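How to get the smell out of your microwave

I put off sorting mine for most of the winter. Then I warmed up some leftover fish curry one evening in December and the next morning my porridge tasted of it, so that was that. This is the way I do it now, and it only needs things you've probably got in the cupboard.
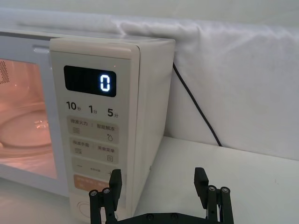

Written by Nyarko
Home and kitchen writer

You'll want a microwave-safe bowl, a lemon, some bicarbonate of soda, a wooden spoon and a soft cloth. I use a Castis cloth because I bought a big pack of them, but an old cotton T-shirt does the job just as well.

Start with the steam. Pour a mug of water into the bowl, squeeze in the lemon and drop both halves in after it. Stand the wooden spoon in the bowl too (it stops the water bubbling up all at once when you move it — please don't skip this). Give it 4 minutes on full power, then leave the door shut for another 11. I usually go and do the washing up.

Take the bowl out with oven gloves and wipe the ceiling first, then the sides, then the floor. Lift out the turntable and wash it in the sink like any other plate. Mine always has a ring of old soup under it, and I'm sure that's where half the smell comes from!

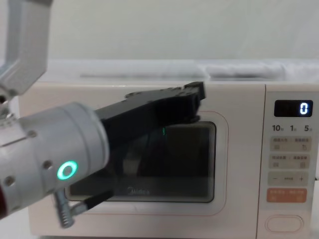
A cream Midea microwave, seen from the front.

Now unplug it and do the door. Wipe round the edges and the seal with a barely damp cloth, and go gently over the buttons. Don't spray anything straight at the panel or the vents.

If it still smells, put two tablespoons of bicarb in a dry cup, leave it inside overnight with the door closed and take it out in the morning before you heat anything. For burnt popcorn I've had to do this twice, with fresh bicarb the second time. After that I leave the door open for about 40 minutes while I have my breakfast and read the paper.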